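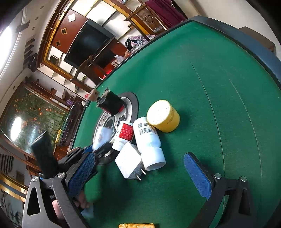
Picking things up from the green table, with one gripper in front and one reaching in from the left.

How does a robot learn to pick things up?

When you take a bottle from a table, you do not think about your fingers. A robot has to learn this, and it needs a lot of help from people. On the open day in Estville, children could come and see how this help is given.

Lalit Pal was our guide. He let us hold a gripper. It is a tool with two fingers, and on the inside of the fingers there are blue pads. You close your hand, and the fingers close also. It looks easy, but my first bottle rolled away from me two times!

Why do people do the work by hand first? Because the robot learns from examples. A camera sits on the gripper and records every move. Later a computer studies the recordings and tries to find out what a good grip is. For one small task, the team in Estville collects about 300 recordings.

Look at the things on the table. A bottle lying on its side is round, so it can roll. A power adapter has corners and two metal prongs, so the fingers must come from a good direction. A disc is flat and wide. Each shape needs its own way of holding, and the robot should see many of them.

Shivam Sandhu showed us the second part of the visit. Her robot is called Callisura, and it was moving bottles into a box. It is slow. It stops before each bottle, turns its wrist a little and then goes down. One bottle fell, and all the children shouted "Again!" Callisura tried again and got it.

Try it at home: put on thick gloves and pick up a coin, a spoon and a bottle using only your thumb and one finger. Which is the most difficult? Ask a grown-up to try too.

New words
Gripper: the "hand" of a robot.
Recording: pictures and moves which are saved for later.
Task: one job, for example putting a bottle in a box.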